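Folding a chunky cable-knit so it stops looking like a loaf

Posted by grastumville_attic, Aug 16, 2025

I own one mustard cable-knit and it has beaten me. I fold it on the bed, over the comforter, and by the second fold it's a bolster. 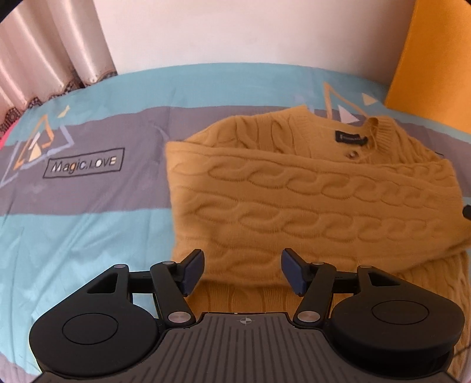

What I've tried

Sleeves in first, sleeves last, swearing. Gathering it up by a handful goes about as well as you'd expect with knitwear.

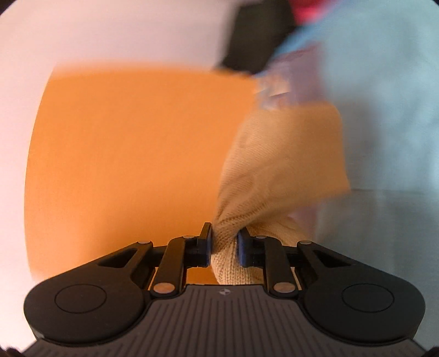 My drawer is 8 inches deep and already holds everything else I regret buying. Is there a method, or do I wait for October and just wear it?

Zihan Tang

Lay it face down, smooth it, and bring each sleeve straight across the back. Fold in thirds from the hem, never in half. Stop pinching it up by one spot, too. Knits bunch wherever you grab them.

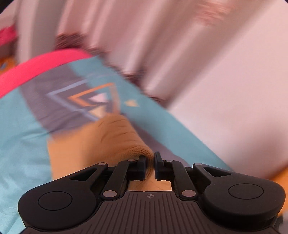 Mustard-tan knit, held in a pinch

Slide both hands under and turn the whole thing over at once.

dranitz_dad

Shelf. Next.

fitard200

If you might return it, keep the tags on and fold so the neckline ends up on top.
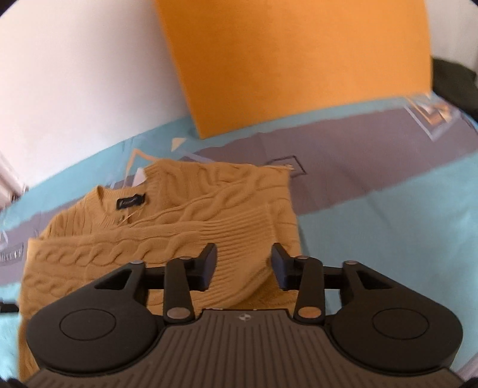

I stack mine no more than 2 high. A third one and the pile leans, then you're refolding at midnight.

Contact us | © Qian Home Help | Back to top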